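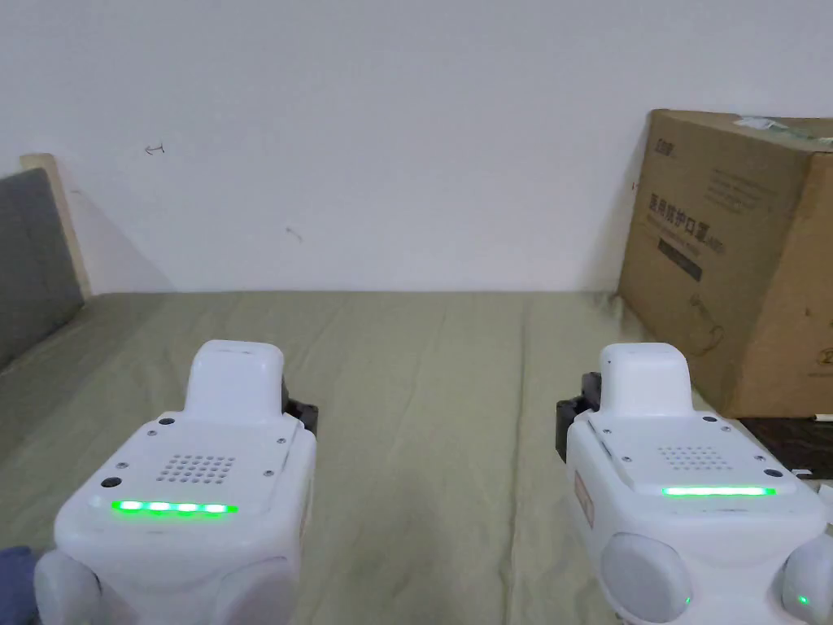 ### 3.2 Laundering interval and reported sheet colour

The Flirbridge household survey asked respondents how often the bottom sheet on their main bed was changed, and what colour it was. Colour was included because earlier work in Wustberg (Dela Peña, 2019) found that people with white sheets washed them more often than people with coloured ones, even when both said their sheets were clean. That study did not separate pale neutral shades from dark ones. The present survey does.

Responses were received from 801 households. Colour was coded in three groups: white, pale neutral and dark or patterned. Cream, beige, light grey and mixtures of these were treated as pale neutral (a bed with a pale beige-grey sheet is shown in Figure 2). Sheets described only as "light" were left uncoded and do not enter the models below. 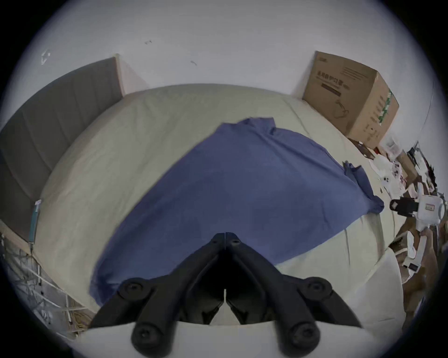
The interval between changes was recorded in days. Where a respondent gave a range, the midpoint was used. Households that sent their bedding to a commercial laundry were kept in the sample but flagged, as their interval often follows the collection schedule and says little about habit. In Magbanua, where the Uleter laundry service runs a fixed route, this applied to a large share of flats.

The median interval was 12 days. Households with white sheets reported shorter intervals than those with dark or patterned sheets, and the 95 per cent confidence interval for the difference excluded zero. Pale neutral sheets fell between the two groups, closer to white. Adjusting for household size weakened the colour effect slightly. Adjusting for access to a dryer had no visible influence on it.

Two limits should be noted. The intervals are self-reported, and people tend to understate the time between washes. The survey was also fielded in February, when line drying is slow in the northern districts and some respondents said they delayed washing for that reason. Seasonal effects are taken up in Section 4.1, together with the results for pillowcases.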